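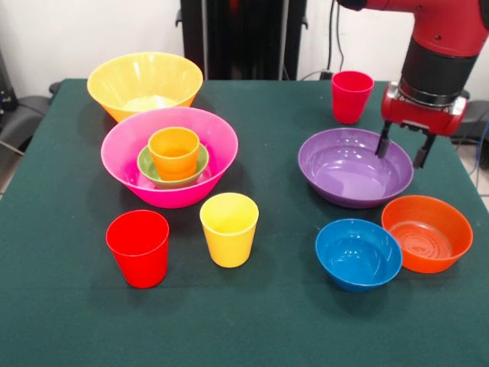
Stacking plastic bowls and cups on a cloth-covered table, one gripper, fingers open at the rim of the purple bowl.

Planning a small arm for sorting and stacking: what to budget for

Most people start with the arm and end up short of money for everything round it. Work the other way. Write down the job first, in one line, then price the table, the stand, the gripper and the cabling, and see what is left.

Measure the things you want moved. Take the widest bowl across the rim and the thickest rim you own, and ask the seller how far the jaws open and how far they close. A gripper that takes a bowl by the rim needs far less opening than one that has to go round the outside. Our widest bowl is 46 cm round the rim and we had nearly ordered jaws to suit it, until Graziella Serra pointed out that we only ever pick it up by the edge.

Weight comes next. Add the gripper to the load, as the figure in the catalogue is often for a bare wrist. Leave a good margin on top.

Reach is where we went wrong. The Corico we tried first could get to the middle of the table and no further. Mark out the table with tape on the floor, stand the base where it will really go, and measure to the far corner. Do it again at the height of your tallest stack.

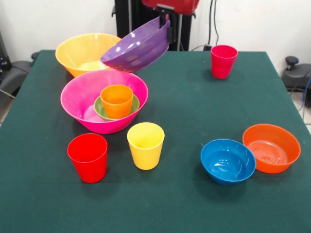
Allow for tipping as well as lifting. If you want a bowl turned over or set down inside another, the wrist has to rotate while holding it, and the arm needs clear height above the pile. Ask to see this done with your own bowls before you pay. Raffaele Villa took a bag of ours to Carnard on a Sunday and came back with one model crossed off the list.

Small items to put in the budget:

Table covering. A plain dark cloth is cheap and cuts glare. Buy two, so one can be in the wash. Pull it flat and fix it underneath.

Cable ties and clips. We used 17 clips on one table. Keep cables down the side and off the floor where people walk.

Spare finger pads. Order them with the gripper. Ours from Flesten took 8 weeks on their own.

Practice pieces. Cheap plastic cups and bowls in different colours, with some that nest. Keep the good china out of it for the first month.

We set aside 300 for all of these and spent almost the lot – the pads were the dearest part.

Second-hand is fine for stands and tables. For the arm, get the controller and the software licence in the same sale, with the paperwork in your name. Adhiambo Mollel has a spare Oda stand if anyone local wants to measure up against it before buying.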